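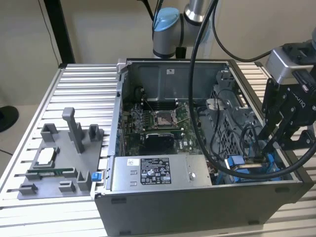

Open tower on the bench, CPU socket empty.

Masthead on a dark cover, help

pulpfold
Doing the October cover for Mallet, our print zine. Issue 8. Masthead is hand lettered, scanned, cleaned up, white on near black. Looks great on screen. Proof came back from Plallau and the thin strokes are half gone. Uncoated stock. Do I thicken the letters or change the stock? Files are due by 4 pm tomorrow so no time for a third proof.

tessa_r
Thicken. Uncoated drinks ink, the black spreads into your white. Happens every time with knockout type.

pulpfold
How much tho? If I go heavy it stops looking like my lettering and starts looking like Estau Bold.

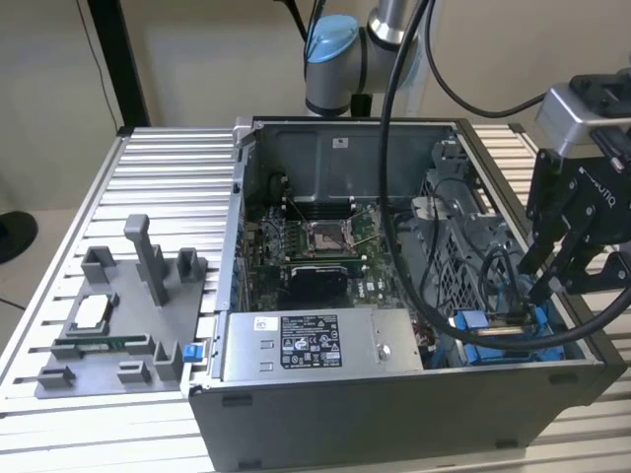 Gilles Guérin
Don't touch the stock. Offset the path outward a hair, only on the thin strokes, leave the fat ones alone. And check what your black is made of. If it's a four color black, any slip in registration eats the letters. Use plain black and the problem mostly goes away.

tessa_r
Plain black on uncoated looks like wet cardboard, sorry. Washed out gray. I'd keep a bit of cyan under it.

Gilles Guérin
Then he gets blue fuzz on his letters. Seen it on 11 jobs out of 22 last year.

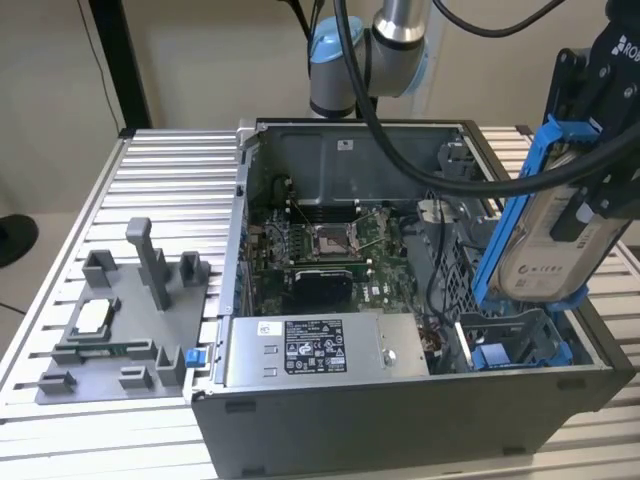

pulpfold
Ok so plain black for the masthead band and a richer black lower down where theres no type? Can't decide if the join will show. Also the second color is still open. I had an orange, everybody hates the orange. Leaning to the light blue on the robot arm joints up there, next to the silver it reads cold but not dull. Would want it a notch darker for uncoated.

hob_nail
Two blacks on one cover WILL show. Hard line right across. Put a rule there in the blue and hide it.

Gilles Guérin
A rule works. Make it thick.

tessa_r
or just drop the band and put the masthead in black on bare paper. Hukico did that for their spring catalog and it was the best thing they've printed

pulpfold
Not redrawing the whole cover tonight lol. Going with the rule. Thin strokes are fixed, sending at lunch. Will post a scan when the copeis come in.
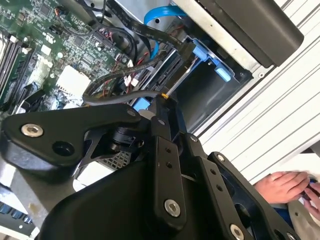 Black plates and silver bolts, up close.

hob_nail
Did you convert the blue to a spot or leave it as a mix? If its a mix, thin type in it is going to have the same trouble, fyi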